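I drove out to Wollura in June 2025 to talk to Jolene Doolan about soup, and I came home three hours later with a notebook full of stuff about her neighbors, a jar of pickled beets and a sunburned arm (left one, driver's side).

Jolene runs the supper at the old Rosales hall. You pay what you like, you sit where there's a chair, and you talk to whoever is next to you. "People think it's charity and get shy," she told me. "It's supper! Come and eat!"

She started with one pot and a borrowed ladle. The first night she set up for 50 and 32 came, and she was so nervous she forgot the bread in the oven.
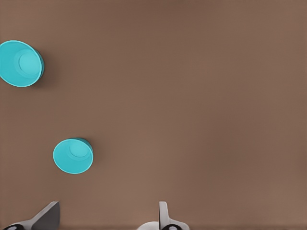

Wiremu Ellery leaned over at this point to say that the bread was fine, that he ate most of it, and that she's been telling that story wrong for years. Jolene threw a dish towel at him.

I asked how she picks the menu. She doesn't, really. Tipene Grimshaw drops off whatever his garden is doing too much of, and she works backward from there. Pumpkin goes on for weeks. "I've put pumpkin in things I'm not proud of," she said. There was a curry she still gets asked for and can't remember how she made.

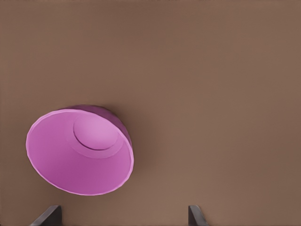 The washing up

I figured this would be the dull part, but Jolene lit up. She says all the good conversations happen at the sink, when your hands are busy and you don't have to look at anybody. Two people who hadn't spoken since a fence dispute ended up on the same drying shift and now they go fishing. She swears she didn't plan it. I have my doubts.
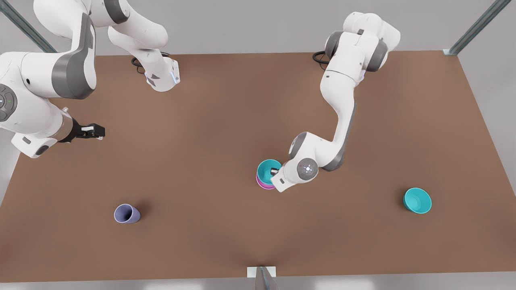
Grażyna Walczak thinks the supper should go weekly, and told me so twice before I'd even found a seat. Once a month is too long to wait, in her view, and by then you've forgotten what you wanted to tell people.

Jolene isn't sure. "I like my evenings," she said. She'll decide in July, after the pumpkins.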